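# おままごと道具の洗い方としまい方

最終更新:2023年7月27日

食べものの小物と食器がひと箱に混ざってくると、下のほうから汚れていきます。うちでは月に一度、全部出して洗い、分けてしまい直しています。
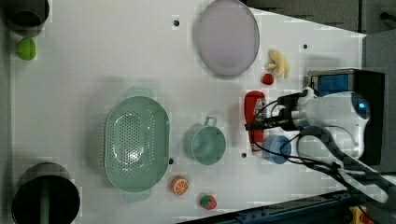

出したものは、まず素材で分けます。水洗いできるもの、拭くだけのもの、布のもの。迷ったら拭くだけの組に入れてください。

## 用意するもの

- 台所用の中性洗剤
- 洗い桶
- やわらかいスポンジ
- 古い歯ブラシ
- タオル2枚
- ふたつきの箱(うちはNolexの浅型)

## 手順

1. 洗い桶にぬるま湯を4リットルほど入れ、洗剤を数滴たらします。
2. 皿やマグなど、くぼみの浅いものから洗います。マグは取っ手の付け根を歯ブラシでこすります。
3. 水切りかごは穴に汚れが残りやすいので、裏からも歯ブラシを当てます。最後に流水を裏側から通します。
4. いちごや輪切りのオレンジのような小物は、中に水が入るつくりかどうかを先に見ます。継ぎ目や小さな穴があるものは浸けず、固くしぼった布で拭きます。
5. ぬいぐるみは洗濯表示に従います。表示が取れてしまったものは、薄めた洗剤を布に含ませて表面をたたき、水拭きをして陰干しにします。
6. タオルに伏せて並べ、途中で一度向きを変えます。夏は半日、10月を過ぎたら丸一日みておきます。

## しまい方

大きい水切りかごを先に入れ、その中に小さい食べものをまとめます。かごごと持ち上げられるので、遊ぶときもそのまま出せます。皿は箱の側面に立て、マグはすき間に入れます。丸いものは転がるので、筒形の入れものに移しても構いません。

布のものは別の袋にします。湿り気が残っていると、箱の中でにおいが移ります。

## 補足

色の濃いものを初めて洗うときは、白い布で端をこすって色が出ないか確かめます。塗装がはがれてきたものは洗わずに処分します。小さい子がいる家では、口に入る大きさのものをふたつきの容器に分け、手の届かない棚に置いてください。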